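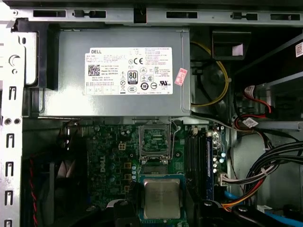

So I finally finished Drakeo last night and I have feelings! If you've missed it, it's the anime about the two rival lighthouse keepers (yes, really), and I only started because my brother Myroslav Hrynyshyn wouldn't shut up about it over Christmas.

The first 4 episodes are slow. Stick with them. Once the girls get to Clikville it's a completely different show, and I watched the rest in my pyjamas with a packet of biscuits.
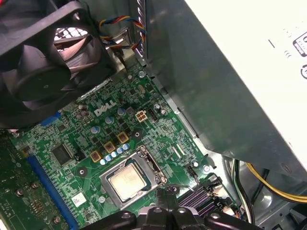

The music is lovely too, all wobbly accordion, and I've had the closing song in my head since breakfast. My one moan is the Pleltetti storyline, which gets up to 30 minutes in total and then just stops. What happened to the goat??

We use cookies to improve your visit. Accept | Manage settings

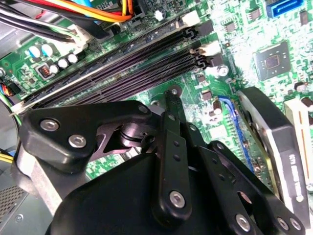 Anyway, season 3 is meant to be out in November and I'm already impatient. I might read the comics while I wait, if the library has them.
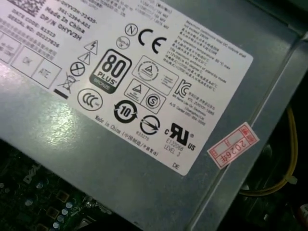

Power supply label, "Made In China".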